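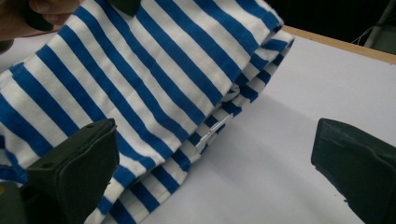
Section 2. Soft goods: what the folding routine can and cannot do

Whether a machine can take over the folding in your laundry room depends mostly on what you hand it. The Movau folding cell handles flat cotton towels without help, and it handles T-shirts most of the time. Knits are harder. A striped knit doubled over on itself more than once, with the layers curling at the folded edge, gives the software several edges to choose from, and it may pick the wrong one. A clear plastic tag pin stuck in the fold is easy for a sensor to miss and can catch on the next layer.

Before you start

1. Remove tag pins, loose labels and anything left in pockets.
2. Turn garments right side out. The cell can't do this yet.
3. Clear a flat, light-colored work surface. Leave 12 inches free on each side.
4. Set the cell to Teach and load the Shirts profile.

Teaching a fold

5. Lay one shirt flat. Wrinkles at the sides are fine at this stage.
6. Strap on both hand grippers and check that the cables hang clear of the garment.
7. Hold the shirt down with one gripper and bring the other to the corner you want to lift.
8. Make the fold at a steady pace. Don't go back to fix a corner - finish, then start over.
9. Repeat until the counter reads 20. For knits, go on to 300.
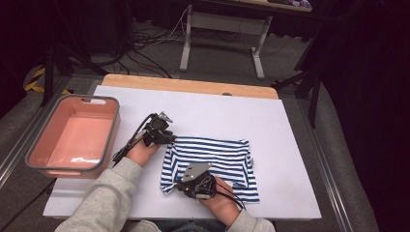 Sadowski, at the Sorkurau site, wrote back after the first trial that the towels were fine but shirts still needed a person at the end of the table, and asked if that would change with more teaching. It will, up to a point. More repeats give straighter folds. They don't help the cell pull one shirt out of a full load, and that step should stay with your staff for now.

Note: Profiles taught on a Bremer table can be used on a Movau cell, but run Calibrate first.

CAUTION: Keep fingers out from between the gripper jaws while Teach is on. The jaws close when the trigger is released.

CAUTION: Do not run the cell unattended with garments that have drawstrings. If a string catches, press Stop and free it by hand. Wait for the lamp to turn green before you press Resume.

For error codes during folding, go to Section 12.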